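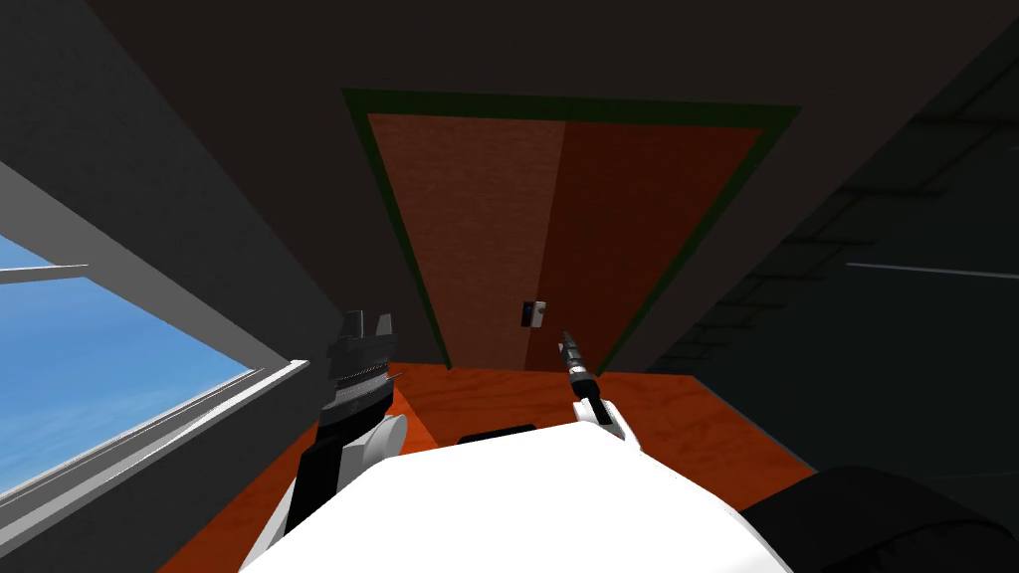
WordPress support writer, part-time and remote

Dreson is a small shop that builds and looks after WordPress sites, mostly for dentists, music teachers, garden centers and other people who would much prefer to be doing their own work. We're looking for someone to join us for 19 hours a week and help our customers feel at home in their own websites.

Most of your day would go to answering emails. Somebody's menu has vanished on the phone version, or the contact form is sending everything to an old address, and they need a friendly person to walk them through it. The rest of the time you'd be writing and tidying our help pages. We have 80 of them, and quite a few still show the old block editor – we know, and we'd love your help with that!

You should be comfortable with child themes, menus, widgets and basic CSS. PHP is nice to have, but we can teach you what you need as you go along. If you have used Plullia, our booking plugin, wonderful, and if you haven't, you'll get a test site to play with in your first week. Please don't worry about a degree. Two of us came to this from teaching and one from a bakery.

You can work from anywhere in the United States, on hours that suit you, as long as you can join our team call at 8 in the morning Pacific once a week. Pay is $28 an hour, with paid time off from the start.

To apply, write to Liudmyla Ostapchuk through the contact page by 22 August 2022. Tell her a bit about yourself and include one thing you've written that explains something technical to a beginner – a forum reply is perfectly fine. She reads every letter herself and will write back either way.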